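Espace d'entraide Fliltard > Rangement et petit mobilier > Montage et démontage

Structure tubulaire Dravirik : ordre de démontage et remballage des pièces blanches

Enikő Szűcs
Publié le 25 juin 2019

Madame, Monsieur,

Notre association dispose d'une structure tubulaire blanche de marque Dravirik, qui doit être démontée puis entreposée jusqu'en novembre. La notice ne traite que du montage.

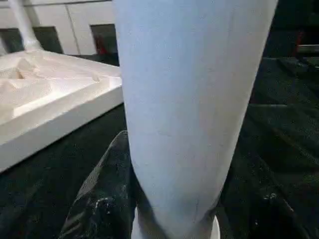
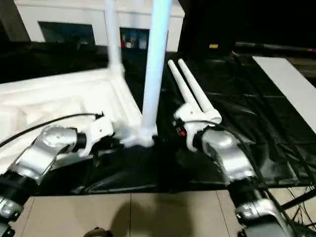
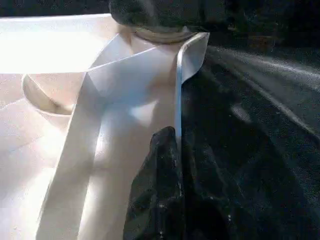

Vue 1 : pièce cylindrique et plateau moulé blancs. Vue 2 : tubes verticaux, cadre et deux tiges. Vue 3 : papier ou carton fin plié.

Je souhaiterais obtenir des précisions sur les points suivants. Convient-il de retirer les tubes verticaux avant de désolidariser le cadre, ou l'inverse ? Les tiges fines peuvent-elles être rangées à l'intérieur des tubes les plus larges ? Enfin, le papier suffit-il à protéger les pièces blanches, qui se marquent facilement, pendant un stockage de 5 mois dans un local non chauffé ?

Je vous remercie par avance de l'attention que vous porterez à cette demande.

Finn Hamann
Membre du réseau d'entraide

Madame,

Les tubes verticaux doivent être retirés en premier. Tant qu'ils sont en place, tout effort exercé sur le cadre se reporte sur les raccords du bas, qui sont les pièces les plus fragiles de cette gamme. Il est recommandé de procéder comme suit :

Poser le cadre à plat sur une surface propre et protégée. La bâche noire convient, à condition d'avoir été dépoussiérée : les grains rayent la finition blanche.

Maintenir le raccord d'une main, au plus près du cadre, et tirer le tube dans son axe en le faisant pivoter par quarts de tour. Ne pas l'incliner.

Commencer par le tube le plus fin. Retirer ensuite le plus épais.

Regrouper les petites pièces dans un sachet fermé portant la référence de l'ensemble.

Concernant les tiges, je déconseille de les glisser dans les tubes. Elles frottent contre la paroi pendant le transport et il est parfois difficile de les en extraire. Il est préférable de les réunir par paire dans une même feuille, extrémités comprises.

Pour un local non chauffé, le papier seul est insuffisant. Il se charge d'humidité et peut adhérer aux surfaces. Dans notre dépôt, nous utilisons une feuille de papier sans impression, puis une housse laissée entrouverte. Une boîte placée à même le sol est à proscrire ; 10 cm de surélévation suffisent.

Politis

Bonjour, même structure chez nous, démontée 4 fois. Pas eu besoin de retirer les tubes dans un ordre particulier. Pour le papier, du papier de soie ordinaire et rien d'autre, aucune trace à la réouverture, mais le local était chauffé.

Enikő Szūcs
Auteure de la demande

Je remercie les deux contributeurs. Il sera procédé au retrait des tubes avant toute intervention sur le cadre. Une précision resterait utile : le plateau moulé doit-il être rangé à plat ou sur chant ?

Finn Hamann
Membre du réseau d'entraide

À plat, sans charge au-dessus. Les rebords se déforment lorsque le plateau repose longtemps sur un seul côté.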